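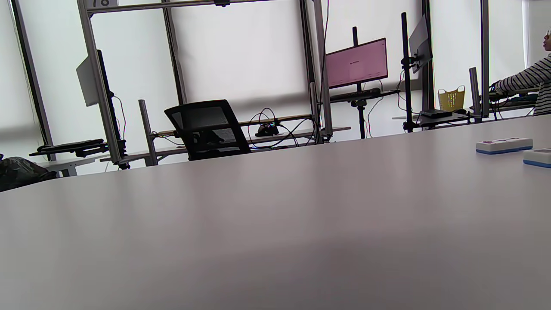

Stories > Short > Grarnelgate

The ad in the Omside paper said the set was complete, and I have never believed an ad. My sister did. She paid 56 dollars for it and carried it to my table as if it had been blessed.

"Pap played with these," she said.

Pap played with anything that held still. He claimed he once won 200 dollars and a boat in Calton with three red dragons and a straight face. I never saw the boat. I never saw the straight face either.

"You think this is his set," I said.

"I think it could be."

"There must be 2898 sets like it between Calton and the coast."

She didn't answer. She was already turning tiles over, hunting for the chip he used to talk about, the one he blamed on a landlord, or a dog – it changed with the listener.
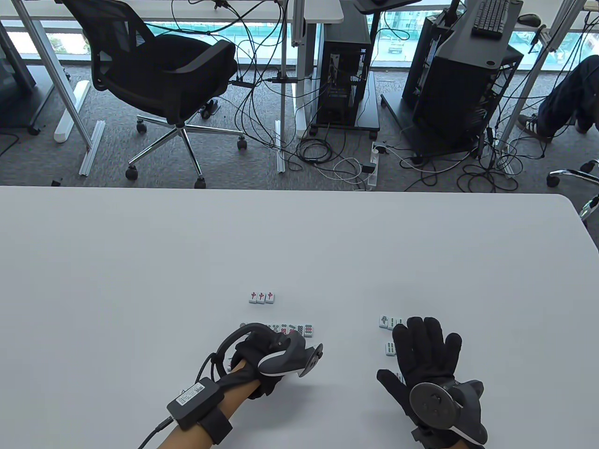
Three red dragons, and no boat.

She lined up the dragons and looked at me the way she had when she was 16 and wanted the car.

"Well?"

I picked up the middle one and ran my thumb around the edge. Smooth. The next one was smooth too. I took my time over the last, mostly to annoy her, and near one corner my nail caught on something.

It was a very small nick. Any tile might have one.

"Factory," I said, and set it back in the row.

She asked if I wanted to play a hand. I told her the rules Pap taught us were probably wrong, and pulled up a chair.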